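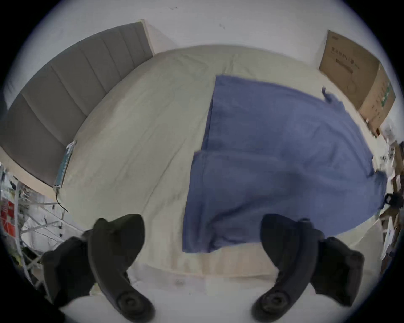 Bedroom Tips: Folding and Bed Making With a Hand-Held Gripper

These are the house rules we use at Sivolham when people record chores for robot training. Most of them apply to anyone working with a hand-held gripper at home. Rhiannon Vaughan wrote the first version and Trefor Rosser and I have added to it as problems came up. The last changes went in this August.

Before you start

Strip the bed down to the bottom sheet and pull it reasonably smooth. Small wrinkles are fine. A real bed has them, and a robot that has only seen a flat sheet will be no use on an ordinary morning.

Pick a cloth that contrasts with the sheet. A blue towel or light blanket on a cream sheet is easy to make out, edges and folds included. White on white is hard to check afterward, so save it until you have a good number of the easier ones.

Look for cables. Phone chargers and lamp cords often run down beside the headboard, and a gripper finger will hook one before you notice. Unplug what you can and tuck the rest behind the bed. If a cable has to stay, work from the other side.

Leave the rest of the room as it is, within reason. Boxes against the wall and a drying rack in the corner can stay. Clear a path along the side of the bed where you will be standing, and move anything that could tip.

Put away mail, prescriptions, family photos and anything else with a name on it. Check shelves and the backs of doors as well as the bed.

Handling the cloth

Start with both fingers open and hold still over the near edge of the bed for a slow count of 2. Every recording should begin this way.

Pinch a corner or a folded edge, never the middle. Grabbing the middle bunches the cloth and the fold comes out crooked.

Close the fingers slowly. Towels are thick and forgiving, but thin blankets slip, and the usual reaction is to squeeze harder. Open up, take a slightly bigger bite and try again.

Lift only as high as you need to clear the layer underneath. Then lay the edge down and let go before you pull away – dragging a closed gripper back across the sheet takes the sheet with it.

If a corner flips up, fix it with the gripper. Don't reach in with your free hand. Delia Urrutia went through 183 of our folding recordings and a bare hand in the shot was the most common reason for throwing one out.

Mistakes are allowed. A missed pinch followed by a good one is worth keeping. Stop and start over only if the cloth goes on the floor.

Care and safety

Wipe the fingers with a damp cloth before they touch clean bedding, and dry them. Lint collects around the pivots, where a soft toothbrush will get it out.

Check the screws at the base of each finger every 11 recordings. Snug is enough. Overtightening makes the fingers stiff and tires your hand.

Keep children and pets out of the room while you work. Take a break when your wrist starts to ache, and swap hands if the grip allows it.

Wash the test towels without fabric softener, which makes them slippery. Put worn ones in the rag bag when the hems start to come apart, as loose threads wind around the pivots.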